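Pirkdale Law School Opens Registration for Fall Lecture Series on Water Rights

The Pirkdale School of Law has opened registration for its fall lecture series, which this year deals with water rights and the administration of shared river basins. The series consists of nine lectures, all held in the Slanina Building, Room 231. Each lecture starts at 4:15 p.m. and ends at 5:45 p.m., with the last 25 minutes set aside for questions. Members of the public may attend without charge but must register for each lecture separately.

Dougal Tennant, who teaches property and natural resources law at the school, is the convener. He will give the opening lecture on prior appropriation and the problem of unused rights. Under the appropriation rule a senior right holder takes the full amount of the right before a junior holder takes anything, and a right that goes unused for the period set by statute may be declared forfeited. Tennant's lecture covers how that period is measured, who carries the burden of proof, and what counts as use when water is left in the stream under a lease.

The second lecture will be given by Kamil Hájek, a visiting scholar whose work concerns treaties on cross-border rivers. Hájek will discuss the duty to notify downstream states of planned works, and the practical question of when a plan is far enough along for the duty to apply. His reading list includes two draft chapters, which will be sent to registered attendees by email and are not to be circulated.

Later lectures take up groundwater permits, municipal supply contracts, tribal reserved rights, instream flow protection, dam removal, and the use of metering data as evidence. The last of these is paired with a document exercise based on the Plivusent files, a set of 1,874 pages of permit applications, hearing transcripts and meter logs put together by the school's library for teaching use. Names and parcel numbers have been changed throughout.

"Students tend to read the appellate opinion and stop there," Tennant said. "The opinion may give the measurement record a single paragraph. In the hearing below, the measurement record was most of the case."

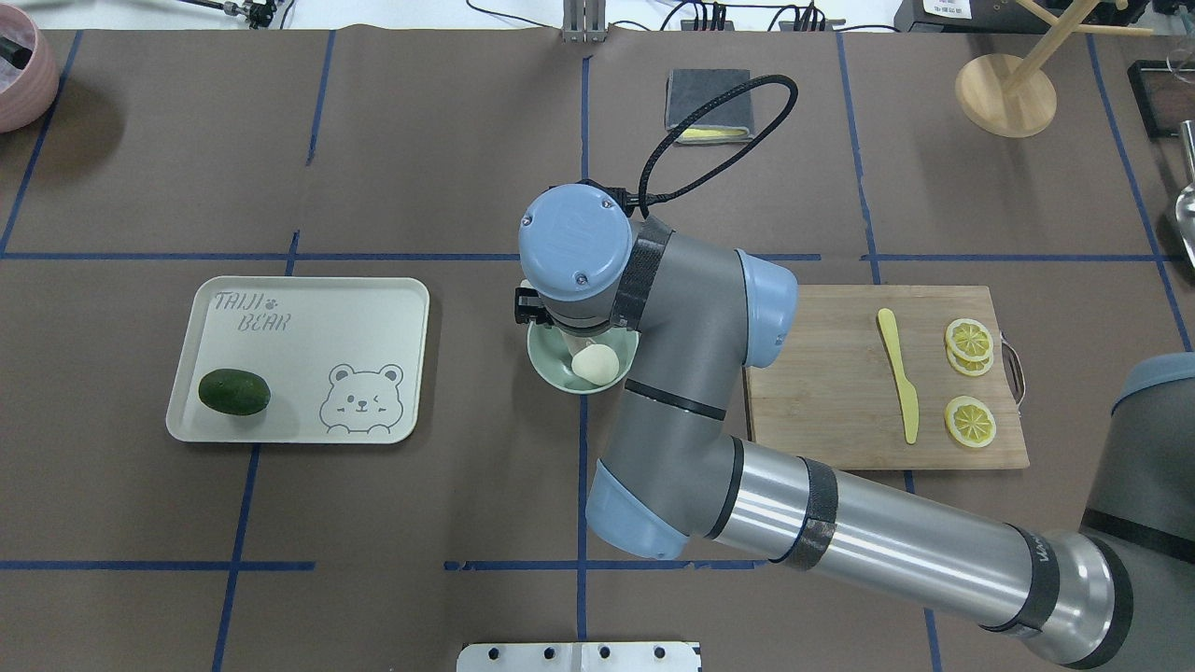

PIRKDALE, October – The school has also set out the rules for academic credit. Students enrolled in the J.D. or LL.M. program may take the series for 2 units, graded pass or no pass. Credit requires attendance at all but one of the lectures and a paper on a topic approved by Tennant in advance. Papers are due at noon on the last day of classes. A student who misses a second lecture may make it up by filing a written response to the recording – this option can be used once.

Practicing attorneys may claim continuing education hours for individual lectures. Attendance is taken at the door at the start and again at the end, and certificates are issued only to persons who sign both sheets. Attorneys joining by video will be given a code during the question period and must enter it on the attendance form before 8 p.m. the same day. No certificates will be issued for viewing the recordings.

Registration is handled through Fliruvus, the event system the law school adopted last spring. Users who registered for earlier events under the old system will need to create a new account, as past accounts were not carried over. The confirmation message contains the room assignment, the reading list and a parking code for the north garage. The code is valid from 3:30 p.m. and applies to unmarked spaces on the upper level only.

Room 231 is on the second floor and can be reached by the elevator next to the east entrance. The west entrance is closed during work on the steps. Requests for captioning, sign language interpretation or large-print readings should be entered on the registration form at least a week before the lecture concerned. Live captions will be provided on the video feed for every lecture without a request.

A reception follows the first and last lectures in the reading room on the ground floor. The remaining lectures have no reception, and the building closes to the public at 6:30 p.m. on those days.

Recordings will be posted on the law library's page once captions have been corrected. Hájek's lecture will be posted without its question period, at his request. Slides will be posted where the speaker has agreed – the library will mark each entry to show which materials are available.

The readings for the groundwater lecture have changed since the preliminary schedule was sent out. The excerpt on well interference has been replaced with a longer one that includes the engineering testimony, and the statutory supplement now reflects the amended permit fees. Anyone who downloaded the earlier packet should discard it. The metering lecture and the dam removal lecture have also traded places, so that the document exercise falls after the student reading week.

Students who want to work with the Plivusent files before the exercise may do so at the library's reserve desk. The files are available in paper and as searchable text, and the paper set may not leave the building. An index arranged by permit number is kept with the first box. Meter logs are filed by diversion point and carry their own finding list.

Tennant will hold an information session for students considering the paper requirement in his office at 1 p.m. on the day of the first lecture. Topic proposals should be one page long, state the legal question, and list the main sources. Proposals dealing with pending litigation will be accepted only if the student has no part in the case through a clinic, an externship or outside employment.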